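Pressing numbers for a wide player who does not press

I keep a spreadsheet for every season I follow closely, and this one has a tab for wingers who get called lazy. The tab started in September after a run of matches in which Pavano, the left-sided forward at the club I watch most, was taken off before the hour three times in a row. The complaint in the stands was that he does not run back. I wanted to see what the numbers said, and then I wanted to see whether the numbers could be trusted, and the second question took longer.

Some background on the data. I log everything by hand from full-match recordings. I don't have access to tracking data and I don't buy event data. A pressure, in my log, is any moment when the player closes to within two or three yards of an opponent who has the ball or is receiving it. I record the minute, the zone, the side of the field, and whether the opponent's next touch went forward, sideways, backward or out of play. The pitch is split into 18 zones, the usual six by three.

Over the matches I have logged, Pavano has 277 pressures. The right-sided forward, Wania, has more per 90 minutes but plays in front of a full back who steps up early, so Wania is often the second man into the area and gets credit for arriving. I noticed this when I sorted by time since the previous team pressure. A large share of Wania's entries come within three seconds of a teammate's. Pavano's mostly stand alone.

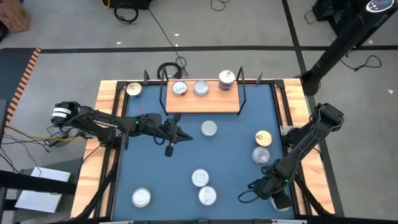 That matters because a lone pressure and a supported pressure do different work. When a winger goes alone, the opposing full back has a simple pass inside and usually takes it. The log records a sideways touch, and a sideways touch looks like a mild success for the defense. In the recordings it often is no such thing. The ball goes inside to a midfielder who is facing forward, and the winger is now behind the play.

So I added a second column. For each pressure I note where the ball is five seconds later. If it has moved up at least one zone toward our goal, the pressure counts as beaten. If it is in the same zone or further back, it counts as held. Anything that leads to a turnover inside the five seconds goes in as won.

By that measure Pavano won 39 of his. The split between the other two categories is less flattering, with beaten well ahead of held when he starts from a central position and close to even when he starts wide. The starting position is the part I had not been recording at all, and I had to go back through the early recordings to fill it in. That took most of two weekends.

Problems with the method

The first problem is that I am one person. Abenezer Hailu, who keeps a similar log for a different club in the same league, coded one of my matches without seeing my entries. We agreed on most of the pressures in the attacking third and disagreed badly in the middle third, where he had counted a good many fewer than I had. When we compared times, nearly all of the difference was cases where the winger ran toward a player and pulled up. I had counted the run. He had counted the distance at the end of it. His reading follows the definition and mine did not, so I recoded the middle third for every match. The 277 is the figure after recoding.

The second problem is the broadcast camera. It follows the ball, and a wide forward on the far side is out of shot for long stretches. If he starts his run from off screen I cannot record a starting position, and I have been leaving those cells blank. Aileen Manalastas pointed out in an email that the blanks will not be random. He is more likely to be off screen when play is on the opposite flank, and a run that begins there is longer. Leaving them out makes his average run look shorter than it is. I don't have a fix. I have started marking the blanks with the last zone where he was visible, in a separate column, so that they can at least be counted.

The third problem is game state. When the team is ahead, the whole front line drops ten yards and the wingers are told to block the inside lane. You can hear the assistant coach shouting it on the quieter recordings. Pressures fall for everyone. Pavano has played a larger share of his minutes with the team ahead than Wania has, mainly as a result of when he has been substituted. Per 90 figures ignore this completely. I have split the tab into ahead, level and behind. The behind sample for Pavano is small enough that I would not draw anything from it.

What the level-score minutes show

With the score level, the gap between the two wide players closes to a little more than one pressure per 90. That is inside what I would expect from coding error alone, given the comparison with Abenezer. I would not claim they press equally. I would claim that my log cannot tell them apart.

What does separate them is recovery. After a beaten pressure, Wania turns and runs at once in most cases. Pavano stands for a second or two and then jogs. I timed 100 of these, taking the beaten pressures in order from the first match until I had enough, and measured from the moment the ball passed him to his first three strides toward our goal. The spread is wide. In the first half hour he is close to Wania. After that the delay grows, and by the start of the second half it is large enough to see without a stopwatch.

I think this is what people in the stands are seeing. A man standing still with his hands on his hips is easy to notice, and a press from the right starting position is easy to miss. It could be fitness, since he missed most of preseason. It could be an instruction to stay high for the counter. Pichler, who played the same role last season and has since dropped to the second team, stayed high on purpose, and the coach said so at a press conference. The same coach has said nothing on the record about Pavano.

One check is available. If he is being told to stay high, the first pass after a turnover should go to him more often than it goes to Wania. I have the turnovers logged but not the receivers, so this means another pass through the recordings.
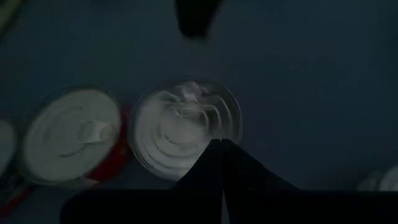 Changes to the log from here

I am making these changes before the next block of matches, and the earlier matches will be recoded in order as I get to them.

Starting position becomes a required field. If it can't be seen, the entry is "last visible" plus the zone.

Runs that stop short go in a separate tab and are no longer mixed with pressures.

The first receiver after each turnover is recorded, with a yes or no for whether he was ahead of the ball when it was won.

Game state is recorded at the moment of the pressure. I had been filling it in by period, and this put several entries on the wrong side of a goal.

Recovery delay is timed for both wide players and not only for Pavano. I have Wania's from a much smaller set and should not have compared them as freely as I did in the section above.

I have also moved the files from Grukex to a plain spreadsheet. Grukex handled the video tagging well enough, but the export dropped the seconds from every time stamp and I was retyping them. If anyone wants the sheet, the definitions are on the first tab and the recoded matches are shaded gray. The unshaded ones still have the old middle-third entries in them, so leave those out of any totals.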